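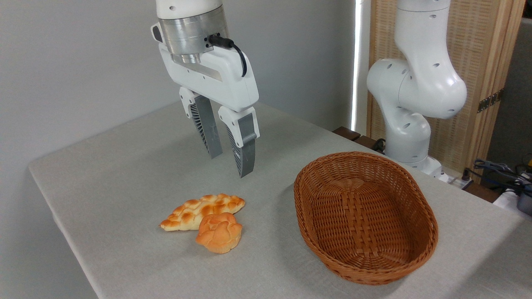 Fig. 4. Bread items on table cloth, with oval wicker basket at right.

4. Setting Up the Bread Station

This section covers the bread station of the Wodalness breakfast table. For plates and cutlery, see Section 3. For cold drinks, see Section 6.

4.1 Before you start

Items required:
Table cloth, light gray, plain weave
Oval woven basket, Nakevau size 39
Basket liner, cotton (optional)
Bread tongs
Assorted rolls and buns, fully cooled

NOTE: Size 39 refers to the long axis of the basket in centimeters. The Nakevau size 55 basket does not fit the standard station and should be used on the sideboard only.

4.2 Laying the cloth

1. Wipe the tabletop and let it dry.
2. Unfold the cloth with the hemmed side down.
3. Smooth the cloth from the center toward the edges. Small creases are acceptable. Folds that lift the base of the basket are not.
4. Check that the overhang is equal on both long sides.

CAUTION: Do not pin or tape the cloth. Use the Sjöberg edge clips supplied with the table.

4.3 Placing the basket

1. Set the basket on the right side of the station.
2. Leave at least 17 cm of clear cloth between the basket and the table edge.
3. If a liner is used, press it into the base and fold the excess inward. The liner must not hang over the rim.

4.4 Staging and loading the bread

1. Place the bread on the cloth to the left of the basket. Items may overlap briefly during staging, as in Fig. 4, where the round roll rests partly on the elongated bun.
2. Separate overlapping items before loading. Lift the upper one first.
3. Lay elongated, flat buns in the basket first, along its long axis, crust side up.
4. Add round rolls on top. Hold them by the sides so that the lobes are not crushed.
5. Stop loading when the bread is level with the rim.

NOTE: Buns with a lattice-like crust shed crumbs at the thin edges. Support them from below.

CAUTION: Do not load warm bread. Trapped steam softens the crust and marks the liner.

4.5 Refilling

1. Refill when the base of the basket becomes visible.
2. Move remaining items to one end and load fresh items at the other.
3. Brush crumbs off the cloth before replacing any item.

4.6 Care of the basket

Shake out crumbs after each service. Wipe with a damp cloth and air dry upside down. Do not soak. Store at a relative humidity below 79 percent. Replacement liners are ordered through Trilteo.

Section revised by Mathias Pfister, Sun 8 July. Next revision: August.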